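데카우 놀이방 장난감·정리함 안전 점검표 (의견 포함)

점검일: 7월 19일 목요일
점검자: 수니타 응우옌쩐
확인: 헤이날두 파군지스
점검 구역: 역할놀이 탁자, 장난감 보관함, 세척대, 출입구 쪽 선반
표시 방법: 양호 / 조치함 / 다시 볼 것

점검표를 읽어 주시는 모든 선생님들, 더운 날씨에 고생 많으십니다. 지난 5월 점검 때 칸마다 '양호'만 적어 놓았더니 나중에 무엇을 보고 양호라고 했는지 저도 기억이 나지 않아서, 이번에는 항목마다 의견을 넉넉히 달아 두기로 했습니다. 조금 길더라도 차 한 잔 드시면서 천천히 읽어 주세요. 맡으신 구역만 찾아 읽으셔도 괜찮지만, 공통 항목은 꼭 한 번씩 봐 주시면 고맙겠습니다.

1. 공통 항목

1-1. 출입문 손끼임 방지대가 제자리에 붙어 있는가: 양호
의견: 아래쪽 접착면이 살짝 들떠 있어서 손으로 꾹 눌러 보니 다시 붙었습니다. 당장 떨어질 정도는 아니지만 아이들이 쪼그리고 앉아 뜯기 딱 좋은 높이예요. 문 여닫으실 때 발치도 한 번씩 내려다봐 주세요.

1-2. 바닥 매트 사이가 벌어지지 않았는가: 조치함
의견: 창가 쪽 두 장이 벌어져 있어 다시 맞물려 놓았습니다. 맞물리는 이가 닳은 장은 벽 쪽으로 돌리고 멀쩡한 장을 가운데로 옮겼습니다. 혹시 걸을 때 발이 걸리는 느낌이 드시면 바로 말씀해 주세요.

1-3. 콘센트 덮개: 양호
의견: 모두 닫혀 있습니다. 청소기를 쓰신 다음에 덮개 닫아 주시는 것, 이제 다들 몸에 배신 것 같아 참 든든합니다.

1-4. 비상구 앞 물건 적치: 다시 볼 것
의견: 펠루페시에서 들어온 블록 상자가 비상구 옆에 세워져 있었습니다. 문을 막지는 않았지만 한 뼘만 밀려도 막히는 자리입니다. 창고 안쪽에 자리를 만들어 둘 테니 이번 주 안으로 옮기겠습니다. 무거우니 혼자 드시지 말고 꼭 저를 불러 주세요.

2. 역할놀이 탁자

2-1. 탁자가 흔들리지 않는가: 양호
의견: 네 귀퉁이를 차례로 눌러 보고, 조금 체중을 실어 기대 보기도 했습니다. 지난번에 조인 나사가 아직 단단하네요. 파군지스 선생님 솜씨 덕분입니다.

2-2. 모서리와 가장자리에 거친 곳이 없는가: 양호
의견: 손바닥으로 한 바퀴 쓸어 보았습니다. 눈으로는 말짱해 보여도 손에는 걸리는 곳이 있으니, 이 항목만큼은 장갑을 벗고 확인하시기를 권합니다.

2-3. 상판의 얼룩과 부스러기: 조치함
의견: 흰 상판은 먼지 하나만 있어도 금방 눈에 띄지요. 그게 성가실 때도 있지만 저는 오히려 고마운 점이라고 생각해요. 작은 티라도 보이면 손끝으로 털어 바닥에 떨어뜨리지 마시고 젖은 행주로 집어내듯 닦아 주세요. 점토 부스러기는 마르면 꽤 딱딱해져서 기어다니는 아이들 무릎에 배기거든요.

2-4. 탁자와 벽 사이에 물건이 끼어 있지 않은가: 조치함
의견: 장난감 숟가락 하나와 머리끈을 찾았습니다. 머리끈 주인은 아직 나타나지 않아 분실물 통에 넣어 두었습니다.

3. 장난감 보관함

이번 점검에서 제일 시간을 들인 부분입니다. 음식 놀이를 하고 나면 장난감이 통에 담긴 채로 탁자 위에 남는 일이 많아서, 통 자체의 상태와 안에 든 것을 나누어 적었습니다. 파란 통은 옆면 안쪽에 세로 골이 있어 그 사이사이에 때가 끼기 쉬우니, 닦으실 때는 솔을 위아래로 움직여 주시면 훨씬 수월합니다.
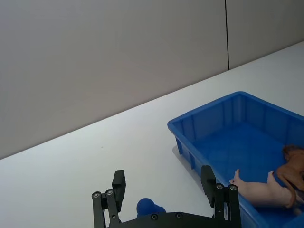
데카우 놀이방 생활안전팀

3-1. 보관함 테두리에 금이 가거나 날카로운 곳이 없는가: 양호
의견: 말려 있는 테두리는 아이들이 두 손으로 꼭 쥐는 곳이라 손가락으로 끝까지 훑었습니다. 안쪽 골도 하나하나 만져 보았는데 걸리는 데가 없었습니다. 손톱만 한 금이라도 생기면 테이프로 붙여 쓰지 마시고 바로 빼 주세요. 여분이 창고에 있습니다.

3-2. 보관함이 탁자 끝에서 충분히 떨어져 있는가: 다시 볼 것
의견: 가벼운 통이라 아이가 팔꿈치로 툭 치기만 해도 밀립니다. 놀이 중에는 탁자 안쪽으로 당겨 놓아 주시고, 놀이가 끝나면 아래 선반으로 내려 주세요. 저도 바쁘면 그냥 두고 지나갈 때가 있어서 이 항목은 저 자신에게 하는 잔소리이기도 합니다.

3-3. 닭고기 장난감의 상태: 조치함
의견: 털 뽑은 생닭 모양의 연분홍 장난감은 우리 방 최고 인기 식재료입니다. 국에도 들어가고 케이크 위에도 올라가고, 어떤 날은 이불을 덮고 낮잠도 자지요! 그만큼 손도 많이 타고 입에도 자주 들어갑니다. 닭다리 쪽을 잡고 들어 올리는 아이가 많으니 다리와 몸통이 이어지는 부분을 살짝 당겨 보며 확인해 주세요. 이번에는 갈라진 데가 없었고, 미지근한 비눗물로 씻어 말렸습니다.

3-4. 떨어져 나올 수 있는 작은 부품: 양호
의견: 작은 부품 확인용 통에 들어가는 물건은 역할놀이 구역에서 나오지 않았습니다. 의심스러운 것이 보이면 크기를 눈대중하지 마시고 확인용 통에 직접 넣어 보세요. 통은 세척대 위 찬장 오른쪽 칸에 있습니다.

3-5. 냄새와 끈적임: 양호
의견: 하나씩 코에 가까이 대 보았습니다. 지나가던 아이가 "선생님, 맛있어요?" 하고 묻기에 아주 잘 익었다고 대답해 주었습니다. 끈적이는 장난감은 닦아도 다시 먼지가 붙으니 씻어 본 뒤에도 그대로이면 교체 목록에 올려 주세요.

3-6. 진짜 음식과 섞이지 않았는가: 조치함
의견: 선반 위 채소 바구니 밑에서 과자 조각이 나왔습니다. 간식 시간과 역할놀이 시간이 붙어 있는 날이 특히 그렇습니다. 간식 뒤에 손을 닦을 때 주머니도 한 번 봐 주시면 좋겠어요.

4. 세척대

4-1. 세척용품이 아이 손이 닿지 않는 곳에 있는가: 양호
의견: 레소우 세제는 위 찬장에, 솔과 행주는 옆 고리에 있습니다. 세제를 작은 병에 덜어 쓰실 때는 이름표를 꼭 붙여 주세요. 이름표 없는 병은 제가 보는 대로 비우겠습니다. 아까워하지 말아 주세요.

4-2. 씻은 장난감이 완전히 말랐는가: 다시 볼 것
의견: 인형 옷 주머니 안쪽이 아직 축축했습니다. 장마 끝이라 겉이 보송해도 속은 하루 더 걸리는 것 같습니다. 속이 빈 장난감은 구멍을 아래로 향하게 세워 두시고, 눌러서 물이 나오면 건조대로 돌려보내 주세요. 보관함도 같이 씻으셨다면 엎어서 말리되 바닥에 바로 닿지 않게 해 주시고요.

4-3. 세척 기록: 조치함
의견: 빈칸이 있어서 여쭤보았더니 씻기는 다 씻으셨는데 적는 것을 깜빡하셨다고 합니다. 볼펜이 자꾸 사라지는 탓도 있는 듯해 줄을 묶어 달아 두었습니다.

5. 출입구 쪽 선반

5-1. 선반이 벽에 고정되어 있는가: 양호
의견: 타르나르 선반의 위쪽 고정쇠를 모두 확인했습니다. 아이들이 매달리는 모습을 보시면 고정되어 있더라도 꼭 말려 주세요.

5-2. 무거운 물건이 아래칸에 있는가: 조치함
의견: 나무 블록 상자가 가운데칸에 올라가 있어 맨 아래로 내렸습니다. 대신 그림책 몇 권이 위로 갔으니 찾으실 때 당황하지 마세요.

5-3. 칸 이름표: 다시 볼 것
의견: '주방놀이' 이름표의 그림이 바래서 아이들이 알아보기 어렵습니다. 글을 아직 못 읽는 아이들에게는 그림이 곧 글씨이니 새로 만들어 붙이려고 합니다. 그림 솜씨 있으신 분, 언제든 환영합니다!

6. 다음 점검 전까지 할 일

블록 상자를 창고로 옮기기: 응우옌쩐
인형 옷 다시 말리기: 오후 정리 담당
주방놀이 이름표 새로 만들기: 그려 주실 분을 찾는 중
보관함을 탁자 안쪽에 놓기: 모두
매트 이가 닳은 장 교체 견적 받기: 파군지스

확인자 의견 (파군지스): 꼼꼼히 봐 주셔서 고맙습니다. 2-1은 제가 다음 달에 한 번 더 조이겠습니다. 비상구 앞 상자는 내일 아침 일찍 같이 옮기시지요. 매트는 같은 두께로 구할 수 있는지 먼저 알아보고 말씀드리겠습니다.

점검표에 덧붙이고 싶은 내용이 있으시면 교사실 문 옆 파일에 쪽지를 끼워 주세요. 날짜와 성함을 같이 적어 주시면 찾아뵙고 여쭤보겠습니다.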